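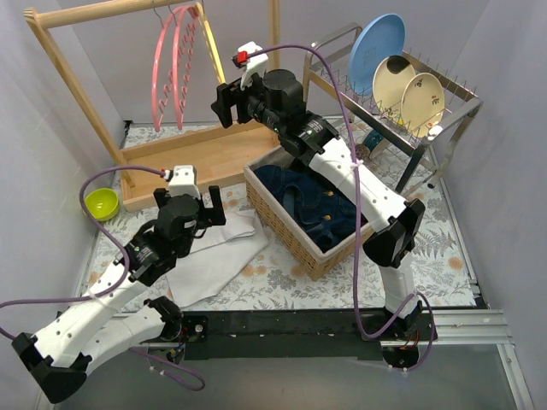

Two-armed workstation with a clothes rack, a basket of denim clothing and a dish rack.

Household demonstration gathering

Household demonstration gathering is the recording of everyday chores, carried out by robot arms under human control, so that a learning system can later copy them. Each recorded attempt is called an episode. An episode joins what the cameras saw to what every joint was doing at the same moment, and a large set of episodes is used to train a control program known as a policy.

The Stamcombe set

One of the more charming small collections is the Stamcombe set, begun in September by Oisín Hennessy and published on 2019-05-08. It holds 3,466 episodes of table-top chores, most of them to do with laundry and dishes. Hennessy wanted a set that a small workshop could add to, and the written instructions are a pleasure to read: plain, short and full of hard-won detail about sleeves.

Equipment

The workstation has two arms mounted at the front edge of a table, each ending in a two-fingered gripper with a camera housing on top. The wrist cameras give a close view of whatever is being grasped, and a further fixed camera takes in the whole table. Camera cables are tied to the forearms with enough slack for the wrist to turn - a cable pulled tight can spoil an entire morning's episodes.

Low walls at the left, back and right keep the background the same from one session to the next. The table covering does the opposite job and is changed often. Patterned mats are welcome, as a policy trained only on plain surfaces may struggle when it meets leaves and flowers.

Recording an episode

The operator moves a pair of smaller leader arms by hand, and the arms on the table follow. Before recording starts, the objects are set out and a short instruction is typed in, such as "hang the shirt on the yellow hanger" or "put the plate in the rack". Objects that play no part in the chore are left on the table on purpose, so that the policy learns to pick out the right one.

Operators work in blocks of 200 episodes, with the layout shuffled after every 4. Fumbles are kept if the operator recovers from them. A dropped sock that is picked up again is a wonderfully useful thing, for it shows the policy a way out of trouble.

Cloth

Clothing is the hardest and most absorbing part of the work. A plate keeps its shape wherever it is put down, but a pair of jeans bunched in a basket hardly ever lies the same way twice. Buttons and seams help operators to find an edge through the wrist camera. Hangers bring their own difficulty, being thin when seen from the side and quick to swing.

Related collections

The Jakent set covers kitchen drawers and uses a single arm. Brillo, a later project, borrowed the Stamcombe file layout for window and worktop cleaning. The Mac Mathúna notes deal with the labelling of mixed-quality episodes.

See also: Imitation learning; Teleoperation; Cloth handling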